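3.2 Household interviews and the evening reading period

The second part of the study looked at how families keep up a shared reading habit once a child has started school. We recruited 30 households through two public libraries in Godum. Each had at least one child between 6 and 10 years old. Parvathi Murthy and Raffaele Morelli carried out the interviews in the family's home, usually in the early evening, and each family was visited twice.

Interviews followed a loose guide. Parents were asked who reads, where, at what time, and what tends to get in the way. Children were asked to show the interviewer a book they liked and one they had given up on. We did not ask families to change their routine between visits. Morelli's notes on the first visits led us to drop a question about screen time, which parents tended to answer defensively and at length.

Answers were coded by Murthy and Mudassar Dhanial working separately. Where they disagreed, Dario Greco read the transcript and made the final decision. The coding scheme is an adapted version of the one used in our earlier Ivlow pilot, with two categories merged (Figure 4).
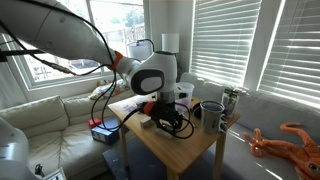 Parents in the Godum sample described reading time as something that belongs to the end of the day, and most tied it to bed. The families who kept the habit going between visits were often those who had a second, looser slot - after a bath, at breakfast, on the bus. Losing the bedtime slot to a late shift or a younger sibling's illness did less damage in these homes. One father said that the bus was "where the real chapters happen" and that bedtime was for books the child already knew.

The choice of book mattered less than we had expected from the Ivlow pilot. Children who picked their own books did give up on them more often, but they also started another one sooner. Parents tended to report the giving up and leave out the restart, and we found the restart mainly in the children's own accounts.

Two limits should be kept in mind. Families recruited through a library are likely to read more than others in the same town, and the second visit may itself have prompted some reading. Gaetano Sartori raised the same concern about the pilot.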